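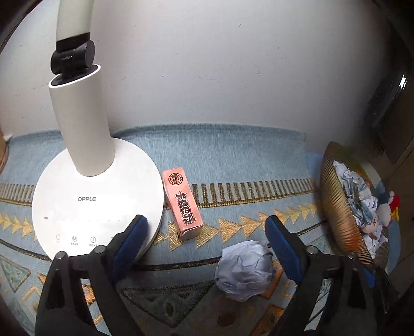 Slide 1: lamp, pink box, paper, basket

Filed under: Talks & Workshops / Home
October, by Davina Munro

Right, hello everyone! I'm Davina, and this is my ten minutes on baskets (pause, let Ross find the lights).

Start with the floor. Ask who else has a corner like this — a lamp, a box, a ball of paper on the rug. My rule is one basket per corner, and whatever's on the floor goes in it. The OPPLE lamp stays put, obviously.

Mention the Oltemgate swap day, 26 baskets gone by lunch!

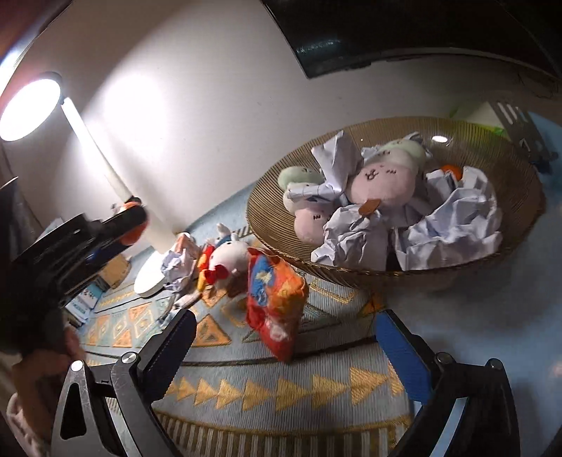
Slide 2: soft toys and paper, sharing a bowl

Now the sorting. I adore the dumpling-skewer toy, so toys stay and paper comes out, crumpled sheets first. Snacks go back to the kitchen (look at that packet beside the bowl).

Then hand over to Ross for the shelf bit.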